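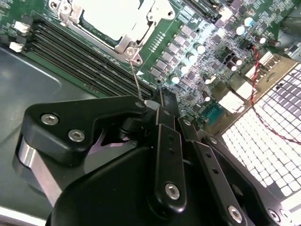
Where Does the Internet Keep All Its Stuff?

By Lindis Sarmiento
Posted in July
4 minute read

We use cookies to remember your settings. OK / Manage cookies

When I was seven, I thought the internet lived in the sky. People kept saying "it's in the cloud," so I looked up and pictured my school project floating past with the pigeons. I was pretty disappointed when I found out the truth, but now I think the truth is better!

The cloud is on the ground. It's in buildings, big plain ones with hardly any windows, and they are full of computers called servers.

What's a server?

A server is a computer whose job is to answer other computers. You tap on a video of a baby goat. Your tablet sends out a tiny message that says, "Goat video, please!" A server somewhere gets the message, finds the video and sends it back to you in little pieces. Your tablet puts the pieces in order, and there's your goat.

Inside, a server has a lot of the same parts as a computer at home. There's a big flat board called a motherboard, which is how all the parts talk to each other. The processor sits in a socket on it and does the thinking. Then there are long skinny slots for memory, and servers often have lots of those. Memory is like the top of your desk — it holds the things you're working on right now. (My desk also holds three mugs and a sock, but you get the idea.)

Most servers don't have a screen or a keyboard of their own. They're flat, like pizza boxes, and they slide into tall racks, one on top of another.

Why is it so loud in there?

I got to visit a data center in a town called Prulau, and the first thing I noticed was the noise. It has 2000 servers, and every one has fans inside. Imagine standing in a room full of hair dryers!

The fans are there because computers get warm when they work. Put your hand under a laptop after a long movie and you'll feel it. Now think of 133 racks of machines all working day and night. If nothing carried that heat away, they'd slow down or switch themselves off. So cold air gets pushed in at the front of the racks, and hot air comes out the back. I stood behind one row for a minute and took my sweater off.

How does my goat get home?

Mostly through cables. Some are thin glass threads that carry flashes of light, and they run under streets and even along the bottom of the ocean. Fish swim right over your goat video.

Try it yourself

Ask a grown-up to help you find the little box with blinking lights that gives your home its internet. Start a video and watch the lights. On many boxes they blink faster when there's lots of stuff coming through. Mine goes bananas every time I open the goats.

Want more like this? Sign up for the Litik Kids newsletter (ask a parent first).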